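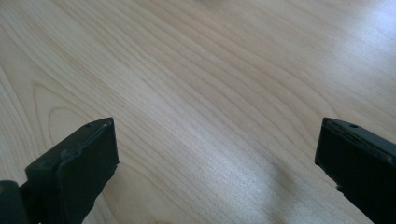
Water-based finish goes cloudy when the coat under it hasn't cured, and the can doesn't say so in terms anyone can use. The Voltent label gives a recoat time of 2 hours. That figure assumes a warm, dry shop, and mine in April is a garage with a concrete floor. Pale wood is where the trouble shows first. On a light top with fine tan grain lines and a few nested arches on the left, any haze settles over the pattern and the darker lines lose their edge. On walnut you can get away with more.

I ran three test boards before committing to the desk. All were cut from the same offcut and sanded to the same grit, then wiped down with a damp cloth and left overnight.

**Board A.** Voltent satin, recoated at 2 hours. Cloudy by the third coat, worst at the ends.

**Board B.** Same product, recoated at 22 hours. Clear. Slightly rough between coats, fixed with a gray pad.

**Board C.** Politis hardwax oil, one coat, buffed off after dinner. Clear, but it pulled the color toward yellow more than I wanted.

I weighed each board on the kitchen scale every evening. Board B stopped losing weight well before Board A did, which fits the idea that A had water trapped under the later coats. The scale only reads to the gram, so I wouldn't lean on it too hard. Final weight of Board B was 105 grams.

The desk got the Board B schedule: four thin coats, one per day, applied with a foam pad at 7 in the evening when the door could stay shut. I thinned the first coat slightly with distilled water and left the others alone.

Two notes on supplies. The Zollitz pads shed less than the ones I used before, but they tear if you press on an edge. Lidton still sells the satin in the small can, and a small can covers a desk top with some left over.

I'm leaving the top bare of coasters and mugs for another couple of weeks. The underside got two coats on the same schedule, and the legs are next.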